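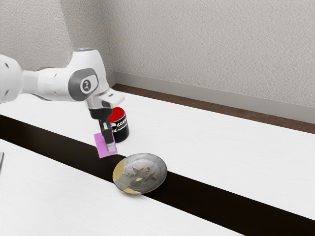 Cambios en el archivo de planos y fichas técnicas

26 de septiembre de 2021

El traslado del archivo técnico de Treltanton al nuevo depósito ha terminado. Desde hoy las consultas se tramitan de nuevo por el procedimiento ordinario, con las salvedades que se detallan a continuación.

El fondo se compone de 493 carpetas. De ellas, 236 tienen ya signatura definitiva y pueden pedirse por número. El resto conserva la signatura antigua, precedida de la letra T, hasta que se complete la revisión en noviembre. Quien cite documentos en un informe debe anotar las dos signaturas cuando existan; la antigua no se suprimirá del catálogo.

Condiciones de conservación. La sala grande se mantiene a temperatura constante y con humedad relativa controlada. Los planos en papel vegetal pasan a planeras horizontales y dejan de guardarse enrollados. El aplanado de los rollos más antiguos se hace por humidificación lenta, en tandas de 12 hojas, y cada tanda queda bajo peso varios días antes de volver a su carpeta. Las copias heliográficas se almacenan aparte, en fundas sin reserva alcalina, porque el colorante se degrada en contacto con papeles tamponados.

Serie Pivetti. La documentación de los hornos de la planta Pivetti estaba repartida entre tres secciones y se ha reunido en una sola. Se han encontrado 2 juegos de secciones longitudinales con acotaciones distintas. El segundo corrige el ancho de la solera y lleva un sello de revisión sin fecha. Mientras no se aclare cuál corresponde a la obra ejecutada, ambos se sirven juntos y no se admiten reproducciones parciales.

Serie Policarpio. Permanece cerrada. Las cubiertas tienen manchas de óxido procedentes de las grapas originales, que se están retirando a mano. Se conservan los índices – mecanografiados, legibles en su mayor parte – y se puede pedir copia de ellos.

Catálogo en línea. Los registros se han migrado a Sistik. La búsqueda por escala funciona solo si se introduce el denominador, sin puntos ni espacios: 2500, no 1:2.500. Los campos de autoría y taller admiten truncamiento con asterisco. Quedan registros duplicados en las series de calderería; si aparecen dos resultados iguales, debe pedirse el que incluya ubicación física.

Solicitudes. Se admite un máximo de cinco unidades por consulta. Las reproducciones de formato superior a A1 se encargan con una semana de antelación y se entregan en TIFF sin comprimir – las copias en PDF se generan aparte y no sirven para medir. Los formularios anteriores al traslado han caducado y hay que presentarlos otra vez.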